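Home | News | Projects | Back Issues | Subscribe

Tekance learns to tidy, slowly

The Tekance data drive closed its first round in January 2021 with 1,080 examples of housework on the books, which is more housework than most of us at Hallard have done in our adult lives. Table wiping leads with 263. Folding comes next at 172. Opening a jar has 2, and we would like a word with whoever signed up for jars.

The rules haven't changed. Wear the camera, do the chore the way you do it at home, and don't perform. The model has already seen plenty of people wiping in perfect straight lines, and it now believes crumbs arrive in rows. Shiny tables are especially welcome, as glare still confuses it badly.

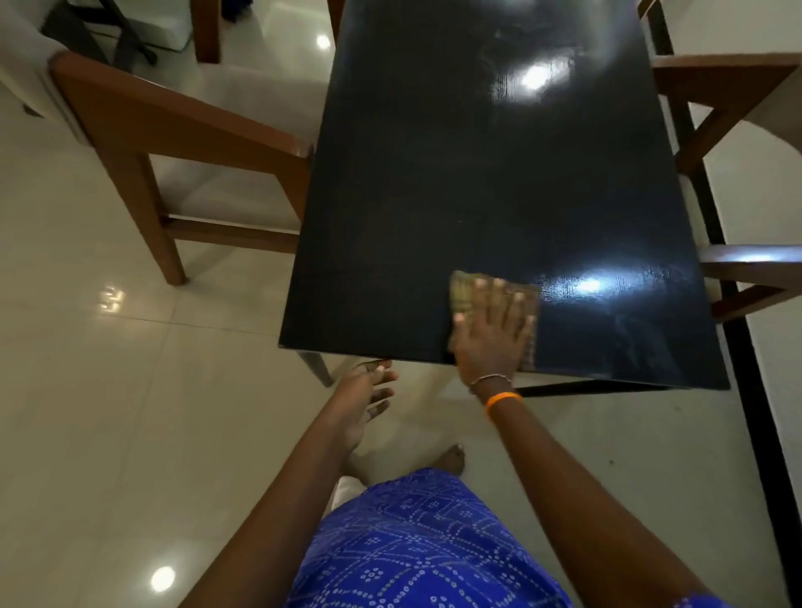 Kuo-hua Lai wrote in to ask whether a lazy wipe should count, the sort that goes around the fruit bowl and calls it a day. It should. Label it "partial" and send it along with the rest.

Round two opens in February. Bunting is taking kitchens, Brellora has bathrooms, and trades are allowed.

Contact the newsletter desk | © Hallard | Back to top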